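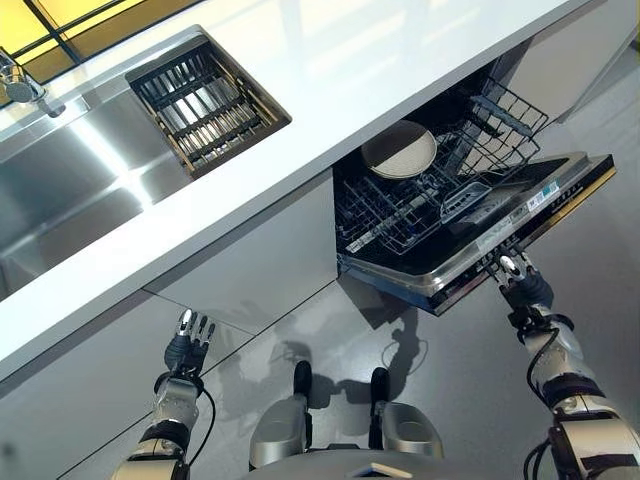

Water just goes away when you pull the plug, so Ha-rang Ko wanted to know why anyone would need to learn about it. Ha-rang sent us that question in May, and it is a fair one. The water does go away, but it has a long trip ahead of it.

Where does used water go?

Used water from homes is called wastewater. It can hold soap, bits of food, grease and dirt. It leaves your home through a pipe that slopes downhill. Gravity does most of the work.

Under the street, the pipes from many homes join a bigger pipe called a sewer. In the town of Lornach, the main sewer is 12 feet below the road.

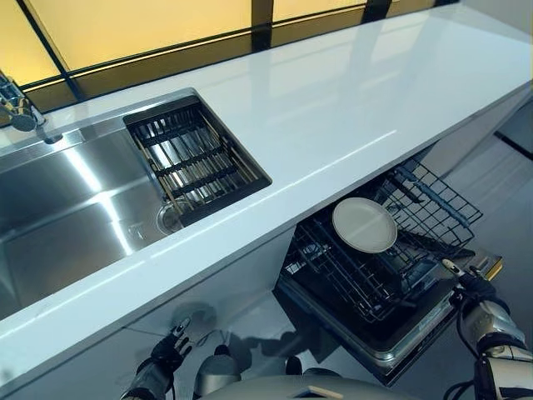

Sewers slope downhill too, but land is not always shaped the right way. When a sewer gets too deep, a pump lifts the water up so it can start flowing down again. Lornach has two of these pumps.

Keeping the pipes clear

Pipes can get blocked. Cooking grease is liquid when it is hot, but it cools and sticks to the inside of a pipe. Food scraps stick to the grease. Many sinks have a strainer over the drain to catch scraps, like the round steel one with the domed center in the picture.
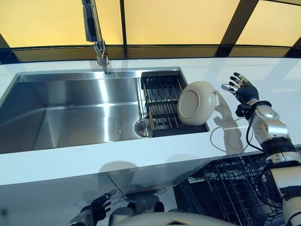

Under most sinks the pipe has a bend shaped like a U. Some water always stays in the bend and blocks smelly air from coming back up. Whatever goes in at the top has to get through that bend, whether it comes from washing a pot or from one plate standing in a rack, like the beige one in the next picture.

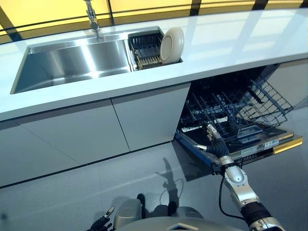 At the treatment plant, screens take out the big things first. Then the water sits in tanks. Heavy bits sink and grease floats, so both can be removed. A plate standing on its edge in a rack, as the beige one does, sheds its water in much the same way, by letting gravity pull it down. Next, tiny living things called bacteria eat the waste that is left. The cleaned water goes back to a river.

Words to know
Sewer: a large pipe that carries wastewater
Bacteria: living things too small to see

Written by Bouchra Tahiri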